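Play kitchen - bits wanted for Stivcombe

Quick one as I'm typing this between drop-offs. The play kitchen is coming together for the under fives corner at Stivcombe, thank you to everyone who left bags in the porch. We said up to 14 boxes of toys and we are very nearly there, so please hold off on teddies. No more teddies!

What we are after is food and crockery. The banana bunch is a big hit, same with the ketchup bottle, which gets put on absolutly everything. Strawberries too. Bowls in any colour, plates, colanders - proper kitchen ones are fine if they're plastic and not cracked.
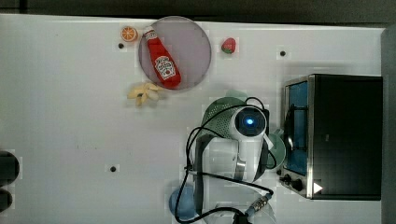
What to bring

Toy fruit and veg, bread, eggs, anything that looks like dinner. Nothing smaller than a strawberry please, the little ones put it all in their mouths. Spoons and ladles very welcome. A toy kettle if anyone has one going spare. No glass, no batteries, nothing with a plug.

Where and when

Porch at Stivcombe, any morning before 11, or the Trilport shop if thats easier, they'll keep a box behind the counter through May. Write "kitchen" on the bag or it ends up with the jumble.

Washing

Everything gets a soapy wash before it goes out. Could do with another pair of hands and a few old tea towels. Meirion Rosser has the list, catch him at pick-up.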